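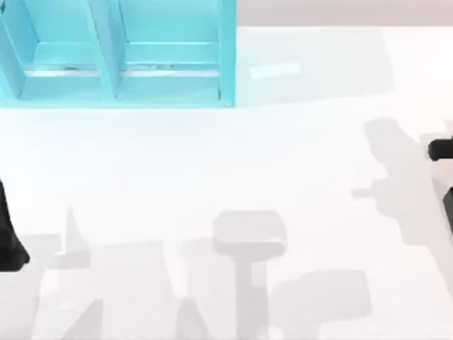

机器人操作导论 第九讲讲义
Clullirow 开放日参观笔记，兼谈双臂仿真

上课前先说一句，这份讲义是我回来当晚就着一碗凉掉的面写的，后来又补过一遍，所以前后语气可能不太一样，大家凑合着看。没去成的同学看这份就能跟上下周的实验，去了的同学也请翻一翻，因为我发现那天站在后排的人基本什么都没听见（展厅的空调真的太响了！）。

我们一行18个人，上午十点到的 Clullirow。接待我们的是 Marcela Zeman，她管仿真那一摊，讲话很快，手势特别多，一边讲一边往白板上画箭头，画到后来箭头指箭头，我抄下来的版本已经整理过了。下午换成 Sunita Katiyar，她做的是标定和真机部署，风格完全相反，一句话要停三次，但是每次停完说的那半句都值得记。

一、上午：仿真里的双臂

Marcela 一上来没放宣传片，直接开了仿真环境，这一点我很喜欢。场景简单到有点朴素：一张白色的大桌面，一个浅青色的架子，两条机械臂，末端是黑色的夹爪。架子分成左右两格，中间一块隔板，每格里面一块层板。任务叫“归架”，就是把桌上的东西拿起来放到层板上去，听着像小学生收拾书包，做起来麻烦得很。

有同学当场问，为什么要做成这么素的样子，真实的仓库不是乱七八糟的吗？Marcela 的回答我记得比较全：他们的环境是一层一层往上加东西的，最底下这层只保留几何和接触，颜色、纹理、杂物都是后面的层。要是策略在最素的场景里都放不稳，往上加纹理只会让你更看不清它错在哪里。她还说 Grulwood 那边的做法正好反过来，先用很花的场景，再慢慢往下减，两家为这个吵过好几轮，到现在也没吵完。你们期末要写综述的，这个题目可以考虑，两边都有道理，写起来不会没话说。

然后说几个我觉得必须掌握的点。

先说坐标系。上学期有一半的实验报告都栽在这上面，所以我再啰嗦一遍。双臂系统里至少要分清楚世界坐标系、左臂基座坐标系、右臂基座坐标系、相机坐标系，还有目标物体自己的坐标系。架子的位姿给在世界坐标系里，左臂要去放东西，就得先变换到左臂基座下面再求逆解。Marcela 那天演示了一个故意写错的版本，把右臂的基座变换用在了左臂上，结果左臂非常自信地伸向了桌子外面的空气，全场都笑了，可是我看见我们班有几位同学没笑（你们知道我说的是谁，实验二的代码请回去改一下）。

变换的写法统一用课本的记号，左上标是参考系，左下标是被描述的系。交作业时不要自己发明记号，我批到半夜的时候真的分不清你那个小撇是什么意思。

再说放置姿态。放到桌面上和放到层板上是两回事。桌面是敞开的，夹爪从上往下去，爱怎么转怎么转；层板在格子里，侧面有隔板和侧板挡着，夹爪连着手腕一起进去，允许的接近方向一下子就窄了。要在规划里把手腕的碰撞体也算进去，只算指尖的话，仿真里看着东西已经放好了，手腕早就穿到隔板里面去了。他们第一版就犯过这个错，指标非常漂亮，漂亮到 Marcela 自己不信，回头打开碰撞可视化一看，全是红的。

斜的隔板要特别小心。演示里她把隔板的角度当成一个可以改的参数，一改，原来能用的抓取姿态里就有一批不能用了。课堂上我们一直用竖直的隔板做例子，算起来方便，可大家别就此以为包围盒随便取个轴对齐的就行。用轴对齐包围盒去套一块斜板，盒子会把格子里的可用空间吃掉一大块，规划器就会告诉你“无解”，你还以为是机械臂够不着。改用有向包围盒，或者直接拿凸多面体去算，就松快多了。实验四里我会给一个斜板的场景，先提个醒。

接着是双臂之间的关系。两条臂共用一张桌子，最笨的办法是划线，左边归左臂，右边归右臂，谁也别过界。笨是笨，好处是不会撞，缺点是架子偏在一边的时候，另一条臂就基本在旁边看热闹。稍微聪明一点的办法是给共用区域上锁，一条臂要进去之前先申请，出来之后释放。学过操作系统的同学看到这里应该已经皱眉头了，对，会死锁。左臂拿着东西等右臂让路，右臂伸在格子口等左臂先放，两个就这么互相客气下去。演示里他们真的放了一段这样的录像，两条臂面对面停着，时间条一直在走，我身后有人小声说像两个人在门口互相说“您先请”。

他们现在的做法是把两条臂的轨迹放在一起规划，时间也当成一个变量。计算量大，但是不用事后打补丁。关于联合规划的数学部分我放在下一讲，今天先有个印象：两条七自由度的臂拼在一起，构型空间一下子就高了，采样类的方法还能用，只是要有好的引导。

二、影子的问题

这一段我单独拿出来，因为中间茶歇的时候问的人最多。

Marcela 放仿真画面的时候，有同学注意到桌上有淡灰色的影子，可是投影子的东西并不都在画面里。他问这算不算噪声，要不要去掉。我觉得这个问题问得特别好！

她的意思是这样的：相机视野有限，桌上、桌边的物体和手臂随时可能在视野外面，影子却会落进来。真机上天天都有这种事。如果训练的时候把影子关掉，策略从来没见过桌上无缘无故暗下去一块，到了真机就容易把影子的边缘当成物体的边缘，夹爪很认真地去夹一块灰色，夹了个空。反过来，影子也带着信息，夹爪离桌面多高，看影子和夹爪之间的距离多少能猜出一点来，人做手工的时候也会这样用（你们晚上在台灯底下穿针试试）。

所以他们的随机化里，光源的位置和软硬都是要变的，影子跟着变。但有一条原则请记下来：随机化要保持几何上的一致。影子必须由渲染器按照真实的光源和物体算出来，不能往图上随便贴灰斑。贴灰斑的话，策略学到的是“灰的都不用管”，那影子里的信息就白白丢了。Bernosetti 的教学软件里有个“增强”按钮就是贴灰斑的，我们机房装的就是它，做实验四的时候请把那个按钮关掉，路径在渲染设置的第二页，名字翻译得很奇怪，叫“表面情绪”，我也不知道为什么。

白桌面还有一个麻烦，就是特征太少。大片的白，没有纹理，靠特征匹配的那一类方法在中间什么都抓不到，只能指望架子的棱边。深度相机在这种面上有时候也会给你一片洞。解决办法无非是用已知的桌面平面做约束，或者在真机的桌沿贴标记。这就接到下午的内容了。

三、下午：从仿真到真机

午饭不表，只说一句，食堂的土豆汤很好喝，下次有机会去的同学多盛一点。

下午两点开始，Sunita Katiyar 带我们看真机。真机那边的臂是 Štefanec 的，跟仿真里的模型是配套的，尺寸一致，可是她第一句话就是“尺寸一致这四个字，你们先不要信”。然后停了好久。后来她解释，图纸上一致，装到台子上之后，底座拧紧的顺序不一样，都能差出肉眼看得见的量来。他们每次重新安装以后都要重新标定，雷打不动。

标定的流程她讲了一遍，我按自己的理解写在下面，跟课本第六章的顺序稍有不同，考试以课本为准，做实验以这个为准。

先单独标每条臂的手眼关系，用标定板，姿态要散开，别老在一个地方转手腕。然后标两条臂基座之间的关系，办法是让两条臂轮流去碰同一个固定点，或者一条臂举着板子另一条臂去看。最后才标架子。标架子的时候他们会用夹爪上的探针去碰层板的前沿和侧板的角，拟合出位姿。我问她为什么不直接用相机看，她说相机也看，两个结果对不上的时候，她信碰出来的那个。

标定残差的数字怎么看，课上再讲。只提醒一件事，残差小不代表标得对。如果你的标定姿态全都挤在一起，残差可以非常小，换个地方一测就露馅。一定要留几组没参与拟合的姿态做验证，报告里这部分占分不少。

她现场做了一次演示，把仿真里训练好的归架策略放到真机上跑。第一次，物体碰到了层板的前沿，弹了一下，掉在桌上。台下“哎呀”一声。她面无表情地说“再来”，把物体摆回去，也没改任何参数，第二次放上去了。我特意问了为什么不改参数，她说一次失败什么也说明不了，改了参数你反倒不知道是参数起的作用还是运气起的作用。同学们，请把这句话和你们实验三的报告放在一起读。有人跑了一次，失败，改增益，再跑一次，成功，然后结论写“增益对成功率有显著影响”。我批的时候叹了很长的气。

他们自己评估这个策略用了1380次仿真试验，物体的种类和初始位置都是随机的，每一次都留着随机种子，出了问题可以原样重放。我没让大家跑这么多，机房也撑不住，但种子一定要记。不记种子的结果，我一律当没跑过。

关于接触，Sunita 多讲了几句，我觉得是全天最有用的部分。放置的最后那一小段，东西和层板刚要碰上的时候，纯位置控制会很难受。目标位置给高了，东西是松手以后掉下去的，容易倒；给低了，臂会使劲往下压，层板和物体总有一个不高兴。他们在这一段切换到阻抗控制，竖直方向调软，水平方向保持硬，慢慢往下探，感觉到接触力以后再松开夹爪。松的时候也别一下子全打开，指头往两边弹会把东西带歪。在格子里更要注意，指头张得太开会碰到隔板。

那么什么时候切换呢？有人说按高度切换，有人说按力切换。按高度切，要求你对层板的高度很有把握；按力切，要求你的力传感器零点别飘。她的回答是两个都用，先到哪个算哪个，再加一个超时保护。超时了就原路退回来，报告失败，别硬来。我很喜欢“原路退回来”这个设计，进去的那条路刚刚走过，是通的，重新规划一条出来的路还要再冒一次险。

四、问答摘录

下面是我记下来的一些提问，记得不全，谁有录音请发给我。

有人问，仿真里的架子是单一颜色的，真机上颜色换了怎么办。Marcela 说颜色在上层的随机化里会变，素场景里固定用青色，只是看着舒服，跟白桌面也分得开。

有人问，能不能只用一条臂，把事情做慢一点。Sunita 说能，很多客户最后就是这么选的。双臂的好处在于可以一条扶着一条放，或者中途换手。如果你的任务用不着扶也用不着换手，先把一条臂做好。我个人完全赞成，期末项目选题的时候请各组认真想一想自己到底需要几条臂，别因为看着气派就选双臂。

关于换手，有同学接着问，换手的位置怎么定。回答是尽量选在两条臂都舒服的地方，离奇异位形远一点，离架子也远一点，桌子中间敞开的区域通常就不错。物体上要给接手的那条臂留出可以夹的部位，这个在第一次抓的时候就要考虑到，等举到半空再想就晚了。像锤子这样有柄的东西，第一只手夹了柄的中段，第二只手去哪里夹？大家自己画画看，这题我可能会在小测里出，先不说答案。

还有人问实习的事。她们两位都说有名额，具体的我会转发邮件，不要再来我办公室排队问了，我知道的和你们一样多。

五、下周之前要做的

读课本第六章的后半部分，联合规划那一节先跳过。

在 Bernosetti 里搭一个白桌面加双格架子的场景，中间隔板做成可调角度的。两条臂用系统自带的模型就行，不要去网上下载，去年有一组下载的模型质量参数全是零，手臂飘起来了，很壮观，但是没有分。

把层板前沿的位置在左臂基座坐标系下写出来，手算一遍，程序算一遍，两个放在一起交。手算可以拍照，请拍清楚。

写一小段，谈谈你打算在哪一步从位置控制切到阻抗控制，判据是什么，失败了怎么退。半页纸够了，写多了我也不加分。

去了开放日的同学另外交2条你自己的观察，必须是这份讲义里没有的。展厅的空调不算。没去的同学改成交2个问题，我整理以后发给 Marcela 和 Sunita，她们答应有空就回。

补充一点，有同学问开放日的幻灯片能不能发。仿真那部分可以，已经放在课程网站的第九讲文件夹里了；真机那部分 Sunita 要先过一遍，有几页上面有客户的布局图。死锁那段录像我也要来了，文件比较大，请在校园网里下载，别用手机流量。

实验四的机位还是老规矩，先到先坐。靠窗那台显卡风扇有毛病，渲染影子的时候会突然很慢，赶时间的组请避开它。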